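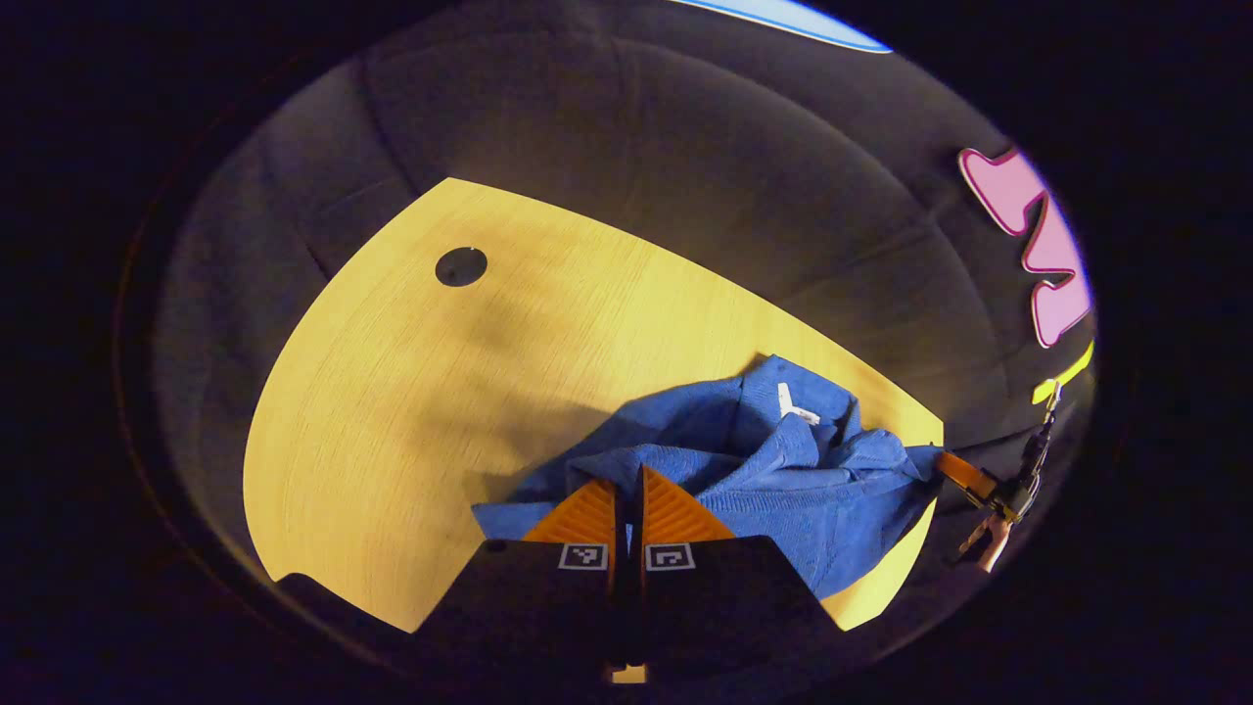

A blue cloth on a booth table, waiting to be folded or used. The white tag has its own opinions about lying flat.

The rise of the booth, and who has to wipe it

By Matvii Moroz

I went to Limthorpe on a Saturday in April to look at tables, and I would like it noted that I went in good faith. For a year or more I had been told that the booth was back. It was back in offices, where people were supposed to have given up their desks for it. It was back in libraries and in the sort of café that also sells houseplants. A firm called Horobets had fitted out the whole ground floor of the old seed warehouse with padded grey benches and pale wooden tables, and was charging people by the hour to sit in them.

The brochure called this "domestic calm for shared life". I have lived a shared life, in a flat over a betting shop with two brothers and a drum kit, and calm did not come into it. Still, the benches looked comfortable.

They are comfortable. I'll give them that straight away, as the rest of this will be less generous. The backs are high enough to hide you from the next table and the padding is firm enough that you can work through a morning without sliding down. The wood is light and has a yellow warmth to it when the sun gets round. A round hole is let into the tabletop for cables. I watched people ignore it all morning and trail their chargers over the front instead, where everyone's knees could find them.

What interested me more was the cloth. Horobets doesn't employ many cleaners. Under what it calls the Terside plan, after the first building where it was tried, each table is looked after by whoever is sitting at it. You take a cloth from the shelf by the door, you wipe the table, you fold the cloth and you put it in the bin for washing. There is a card on the wall showing how to fold it. Thirds, then half.

The manager told me that the building gets through 1,140-odd cloths a month, then went away to check and came back with 1,141. I was impressed by the odd one. Asked how many came back folded, she said the scheme was "still bedding in".

I sat within view of the bin for two hours. Cloths went in balled, twisted and flung. One man folded his beautifully and then used it to mop up a spilt coffee. A good many never reached the bin at all and were left in a heap on the table for the next customer, who moved them to the bench, or to somebody else's table.

Now, I don't think people are slovenly. I think a cloth that is about to be washed doesn't need folding, and that most adults know it. At home I fold a tea towel when it comes off the line, so that it will fit in the drawer. I have never folded one on its way into the machine. My mother, who ironed pillowcases, wouldn't have done it either. The folding on the card in Limthorpe serves the look of the bin, which is made of wire and stands where visitors can see it.

There is also the matter of what the things are made of. Ribbed cloth is lovely for drying hands. The ridges lift the water off and it feels substantial. It is much less good for crumbs, which settle down between the ribs and travel with you to the next spill. And it has no wish to lie flat. Fold it in thirds on a smooth table and the top layer creeps back towards you while you are reaching for the corner. Cheap flat cotton, the checked kind, would stay where it was put and cost less, but it would not go with the benches.

I put this to Horobets by email. The reply spoke of texture as "a cue for care" and enclosed a survey. Out of 1,640 customers asked, a large majority had agreed that a tidy table made them feel better. I should think they had. I'd have agreed with it myself. Whether they wanted to do the tidying was not among the questions.

To be fair to the plan, I tried it at home for 9 days. I own a kitchen table of much the same pale wood, bought second-hand and marked by a previous household's hot pans. I wiped it after every meal, folded the cloth on the spot, thirds and then half, and left it square to the corner. By the middle of the week I had stopped noticing that I was doing it. The table looked smart. The cloth, folded damp, began to smell like a pond.

That smell is the whole argument against folding a used cloth, and every grandmother in the country could have made it for nothing. Damp cloth wants air. Hang it over the tap, the oven rail, the back of a chair. If there's nowhere to hang it, leave it loose and let it get on with drying. It looks worse and it lasts longer.

There is a rival scheme down the road. Voreck, which runs a smaller place with 41 seats above the bus station, has hooks. One hook to a table, one cloth to a hook, changed at midday and again at closing. I was ready to be rude about this too and could not find much to be rude about, apart from the tea. The benches are harder and the tables wobble. But the cloths were hanging up, most of the tables had been wiped, and there was no card on the wall telling me how to do it.

I asked a woman there whether she preferred it to Limthorpe. She said she had only come up to get out of the rain.

Horobets says it plans to open two more floors before the end of the year, with the same tables and a new card. The new card, I'm told, will have fewer steps. I asked if anyone had considered hooks, and was told they would interrupt the line of the upholstery.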